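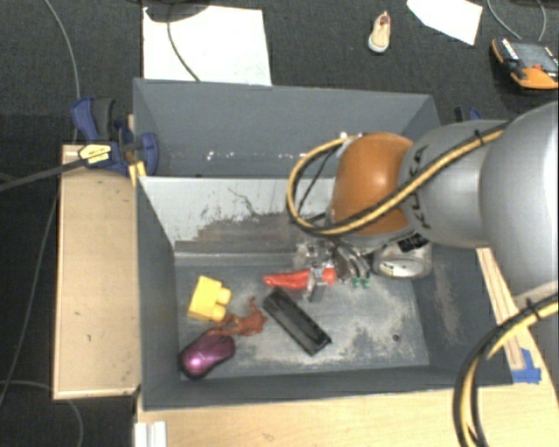 Pendbridge has finished the first round of its gripper comparison, a bench test meant to settle which hand goes on the company's mixed-goods picking cells. Two grippers were tried, one from Brollon and one from Verschueren, on the same set of everyday items. The bench uses a KUKA arm working over two gray bins set one behind the other, and the items are picked to be awkward: a toy building block, a small figure with thin limbs, a computer mouse with a smooth rounded shell. Each gripper had to take items out of the front bin and set them down in the rear one.

The two hands made 1,171 pick attempts between them. Pendbridge says the Brollon gripper failed on 140 and the Verschueren on 139, a gap too small to base a purchase on. The failures were of different kinds, though. The Brollon tended to drop smooth items during the lift, while the Verschueren more often closed on nothing when an item lay close to a bin wall.

Both grippers ran on the same Bastent controller, with closing force and approach speed left at one setting throughout. Cable routing took more time than planned - the bundle had to be retied twice to give the wrist enough slack for steep approaches.

A second round of 400 picks is set for July. It will use the same bins but add soft packaging, and the closing force will be tuned separately for each gripper. Pendbridge plans to publish the full pick log, including the failed attempts, once that round is done.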